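**Ticket 3552 – Tumble dryer stops mid-cycle, error 23**

Hello Charito, and thank you so much for ringing me back at teatime, I know your lot are rushed off your feet in August. You asked me to put everything in writing, so I'll do my best!

The dryer is the Vosard we bought from Mercado in Tisbridge. It starts up nicely, runs for a bit, then stops with 23 on the display and three beeps. I've cleaned the fluff filter, emptied the water tank and left it unplugged overnight – no change. Ramil next door pulled it out and checked the hose for kinks (bless him, with his back) and found none. 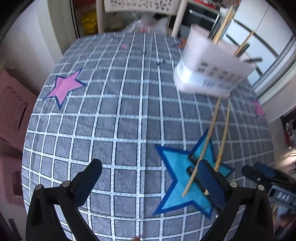 Small loads go through without any bother, so I do wonder about the sensor. A few tea towels or pillowcases will finish, but anything big sets it off. The grey bedspread with the stars on is the worst of the lot, and it stopped 2 times in one evening before I gave up and hung it over the banister.

**Update, 10.15 am:** Did the reset Charito suggested, holding Start until the light blinked. One load of towels finished, the next one stopped with 23 again.

**Update, 4 pm:** Eduardo from your Kosdale depot rang and would like to swap the moisture sensor. Mornings suit me best, and please use the side gate – the front bell is broken.

Warmest wishes,
Genalyn Bañez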